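I've had my desk for six years and only started looking after it last winter, when a mug ring refused to budge. My cure now is a 20 ml capful of Zimska soap in a bowl of warm water, a well wrung cloth, and then a dry one straight after (don't skip the dry one!).
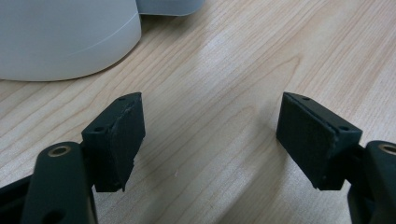
Always wipe with the grain, even when it's awkward. On pale wood like mine the lines run off on a slant, all wavy, so I follow them corner to corner and never mind the edges. The shiny patch where the light lands is brilliant for spotting smears, so I bob my head about until I've checked the lot. Leave it 20 minutes before you put your papers back.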